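# Breakfast corner, where we've got to

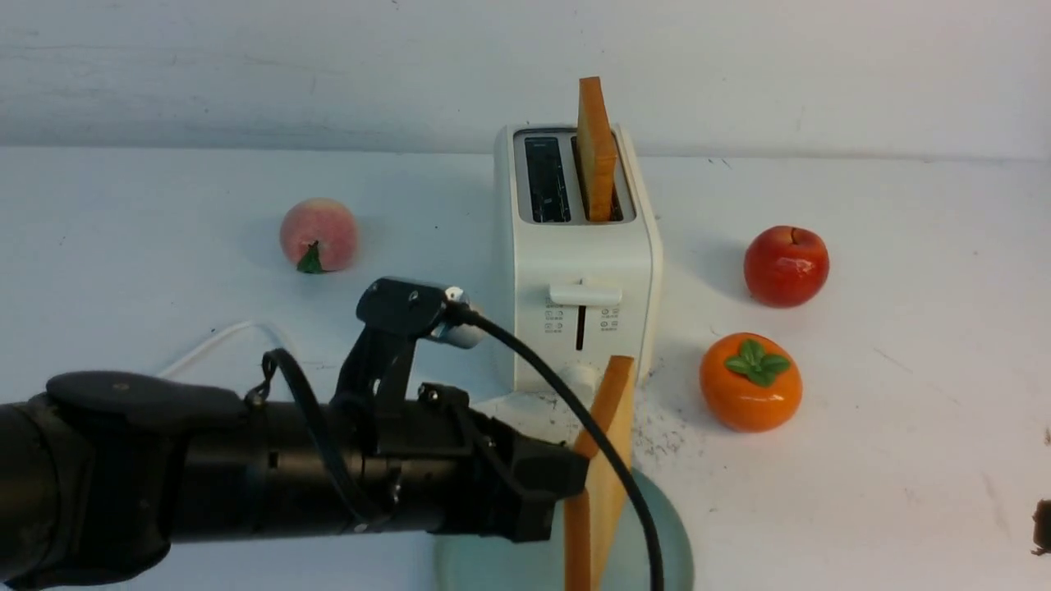 **Skeltum Day Centre | Kitchen Skills Team**

19th June

Hello all at Trandbridge,

Nneka Lawal here, with the news you asked for on the breakfast corner. I know the form has boxes for all this, but I always end up writing round the edges of them, so I've put it in a letter and filled in the boxes afterwards!

The big thing is that toast is up and running. We went for a plain white two-slot toaster in the end (you'll remember I'd asked for a four-slot in the bid). Two slots suits us much better. People make breakfast in pairs, one slot each, and there's far less muddle over whose slice is whose. The lever is on the front, right in the middle, and that has been a real help for the members who come in with stiff hands or who only have good use of one side. The little printed symbols either side of it are another matter. They're tiny and grey and I can't read them without my glasses, so Olaniyan House have offered to make us some big stick-on labels.

The table is the white one from the old craft room. It wipes down nicely, though it has picked up a few specks and marks that won't shift, and the wall behind it is scuffed. I'd like to get that wall painted before the autumn, and I've got a price for it, see below.

You also asked about the pretend fruit. We've got a peach with its leaf on, a shiny red apple and an orange persimmon, and they live out on the table next to the toaster. We use them for the "what goes with it?" part of the session, where people choose something to have with their toast and set it out before we fetch the real thing from the fridge. The persimmon has started more conversations than anything else we own. Half the group called it a tomato for the first fortnight, and one gentleman still does, very firmly.

Now the money. The toaster, bread bin, boards and knives came to £241. The electrician charged £93 to check the socket and move it further from the sink. Painting the wall would be £100 with Uvedard, who did our hallway, and I'm hoping you'll let us use what's left in the equipment line for that. Receipts are in the blue folder and I can scan them if you'd like them sooner.

Sessions have been full and we've had over 100 breakfasts made since we started, counting seconds. Butter straight from the fridge is still a nuisance (torn toast all round), so we now get it out when the first person arrives. We had one smoke alarm, my fault, I was on the phone.

Next up is beans, then eggs if we can sort out the hob. I'd love one of you to come and have breakfast with us. Just let me know the day before so I can get an extra loaf in.

All the best,
Nneka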